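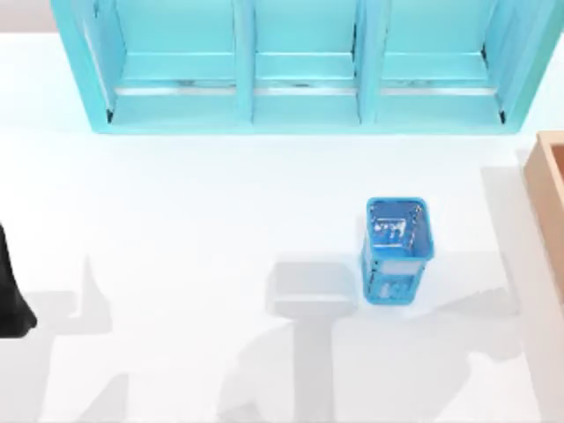 Quiet power: a season with an electric outboard on a small sailboat
Speaker notes, Mehrangiz Abbasi
Evening talk at Trendano Boatyard, 7:30 start

We use cookies to remember your settings and to see which pages people read. Accept all | Manage choices

Opening

Wait for the chairs to stop scraping. Say hello, thank the yard for the room and the coffee.

Start with the morning in August. Flat calm on Lake Suksawat, mist still on the water, me leaving the dock at six and hearing a heron complain before I heard my own motor. I'd sailed that lake for years with a gas outboard and I had never heard the place wake up! If people go home with one thing from tonight, I'd like it to be that morning.

Then the plain facts. The boat is a Trindo, an open day sailer, 645 pounds with the mast up and nothing in her. The motor is a Ciluvik, 1000 watts, with a battery that clips on top. It took the place of a 2 horsepower gas motor older than my daughter. I paid full price for it and I'm not selling any.

Ask for hands: who motors more than a mile to get to open water? (If it's most of the room, spend longer on range and skip the prop story.)

What the motor has to do

A sailboat motor has a small job. It gets you off the dock, through the moorings, and home when the wind quits. Most of my trips under power are over in ten minutes. Powerboat people need something very different, so say this early or the first half hour turns into an argument about speed.

Push versus speed. A displacement hull like mine hits a wall at a fast walking pace and then a bit. Past that point, extra power makes a lovely big wave behind you and very little else. Draw the hull and the bow wave on the whiteboard. Draw it BIG, the back row couldn't read it last time.

Half throttle is the sweet spot. Going from half to full on my boat gains me less than one knot and drains the battery more than twice as fast. Pause here. People always want to write this down.

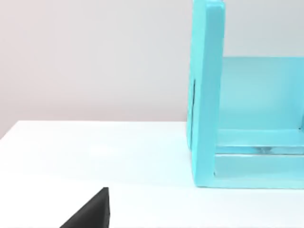 Range, and the day I got it wrong

Tell the long version, it's a good one. The wind died at the far end of the lake and I had already used a good bit of charge showing off to my brother-in-law. I set out for home at full throttle, feeling smug, and watched the range number fall like a stone. Dropped to a crawl, and the number climbed back up. It still took us 41 minutes to reach the ramp, and we did the last stretch with a paddle out just to be sure. He has been very nice about it.

What I do now:
- Charge the night before and check the level again at the ramp.
- Turn for home with half the battery left, whatever the wind is doing.
- Keep a paddle on board, a real one, long enough to reach the water from the cockpit seat.
- Read the watts on the display and treat the range figure as a guess. It changes with every gust.

Mounting and wiring

Height matters more than people expect. My bracket was set for the old short shaft and the prop sucked air every time I went forward to drop the jib. Moving it down two holes fixed it, and I can't tell you how pleased I was with myself.

Tie the motor to the boat with a short safety line before you lift it over the transom. Rinse it if you sail in salt. Look over the plug pins for green crust, and keep the cap on when the battery is off.

Weight: taking the battery off first makes the lift two easy lifts. My shoulder loves this part.

Winter care

Bring the battery indoors. Store it partly charged, somewhere cool and dry, and follow the level given in the manual. Put a reminder on your phone to check it in midwinter. Take the prop off and look for fishing line behind it (bring mine, with the nest of line still in the bag, and pass it around).
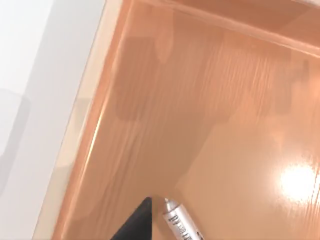
Can I charge the battery from a solar panel on board?

With a small boat on a mooring, a panel can top it up between weekends if the battery maker allows it and you use the right charge controller. It won't keep up with the motor while you're running, so plan the day on what's in the battery when you leave.

If there's time

Offer rides. The Trindo is on her trailer by the crane, and I'll be at the ramp until dark for anyone who wants to steer.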